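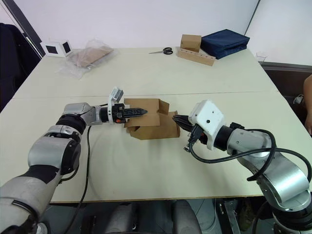
안치실 냉장설비 점검 기간과 유골 인계 절차 변경 안내

회원 장례식장과 봉안시설 담당자께 드리는 소식입니다. 이번 호에서는 오는 8월에 진행하는 안치실 냉장설비 정기 점검과, 같은 달부터 바뀌는 유골 인계 서류에 대해 알려 드립니다. 두 가지 모두 현장 근무표에 영향을 주는 내용이니 야간 근무자에게도 전달해 주시기 바랍니다.

1. 냉장설비 정기 점검

점검은 Skavden 설비팀이 맡습니다. 대상은 저희와 유지보수 계약을 맺은 시설 68곳이며, 계약 기간이 8월 이전에 끝나는 시설은 갱신을 마친 뒤에 일정을 잡아 드립니다. 시설당 작업 시간은 안치 칸 수에 따라 다르지만 대체로 반나절 안에 끝납니다. 다만 압축기를 교체하는 곳은 하루를 모두 비워 두셔야 합니다.

점검 중에는 안치 칸을 한 줄씩 차례로 정지합니다. 정지할 줄에 모신 고인은 작업 전에 다른 칸으로 옮겨야 하고, 이동은 반드시 시설 직원이 직접 하셔야 합니다. 설비팀은 고인을 옮기거나 안치 칸의 문을 먼저 열지 않습니다. 이동할 때마다 안치 대장에 시각과 칸 번호를 적고, 원래 칸으로 다시 모실 때도 같은 방식으로 기록해 주십시오. 작년에 이동 기록이 한쪽만 남아 있어 유족 문의에 답하는 데 시간이 걸린 사례가 있었습니다.

빈 칸이 부족한 시설은 Kimolora 지점의 예비 안치실을 이용할 수 있습니다. 예비 안치실은 모두 14칸이고 신청 순서대로 배정합니다. 외부 시설로 모시려면 유족의 서면 동의가 있어야 합니다. 전화로 받은 동의는 인정하지 않으니, 멀리 계신 유족에게는 동의서 양식을 미리 보내 서명을 받아 두시기 바랍니다. 왕복 이송비는 저희가 부담합니다.

온도 기록지는 최근 6개월분을 준비해 주십시오. 종이 기록지를 쓰는 곳은 사본이면 되고, 전자 기록을 쓰는 곳은 출력물이나 파일 가운데 편한 쪽으로 주시면 됩니다. 경보가 울린 날이 있으면 그날의 조치 내용도 함께 적어 주십시오. 센서 고장으로 기록이 비어 있는 기간은 그대로 두시고 옆에 사유만 적으시면 됩니다.

2. 유골 인계 서류

지금까지는 화장 후 유골을 인계할 때 인계서와 보관 확인서를 따로 작성했습니다. 8월부터는 두 서류를 한 장으로 합친 새 양식을 사용합니다. 이름과 생년월일을 두 번 옮겨 적다가 생기는 오기를 줄이려는 것입니다. 지난 한 해 동안 Cluvport 사무소에 접수된 인계 서류는 3369건이었고, 정정 요청은 대부분 고인 성명의 한자 표기와 인수인 연락처에서 나왔습니다.

새 양식에서 달라지는 점은 다음과 같습니다.

인수인 서명란이 아래쪽에서 위쪽으로 옮겨졌습니다.
유골함의 재질과 봉인 여부를 적는 칸이 생겼습니다.
대리 인수의 경우 위임장 번호를 적습니다. 위임장 원본은 시설에서 보관합니다.
한자 성명은 유족이 원할 때만 적고, 적지 않을 때는 칸을 비워 둡니다.

기존 양식으로 이미 작성한 서류는 다시 쓰지 않으셔도 됩니다. 남은 기존 양식은 7월 말까지 쓸 수 있고, 그 뒤에는 폐기해 주십시오. 새 양식은 각 시설에 우편으로 보내 드리며, 추가분은 Cluvport 사무소에 요청하시면 됩니다. Virk 관리 프로그램을 쓰는 시설은 프로그램 안에서 바로 출력할 수 있습니다. 구형 프린터에서는 오른쪽 여백이 잘리는 경우가 있으니 한 장 시험 출력을 해 보시고, 잘릴 때는 인쇄 배율을 조금 낮춰 주십시오.

3. 신청과 문의

점검 희망 날짜는 6월 말까지 알려 주십시오. 희망 날짜가 겹치면 먼저 접수한 시설에 우선권을 드리고, 나머지 시설에는 가능한 날짜를 두 개씩 제안해 드립니다. 기한 안에 회신이 없는 시설은 저희가 날짜를 정해 통보합니다. 예비 안치실 사용 신청은 점검일이 확정된 다음에 받습니다. 신청할 때 필요한 칸 수와 예상 보관 기간을 같이 적어 주십시오.

점검 당일 갑자기 안치 건수가 늘어 작업이 어려워지면 설비팀 대표번호로 바로 연락하시면 됩니다. 당일 변경에 따른 추가 비용은 없으나, 다시 잡는 날짜는 9월로 넘어갈 수 있습니다.

2022년 5월 21일
Cluvport 사무소 회원지원 담당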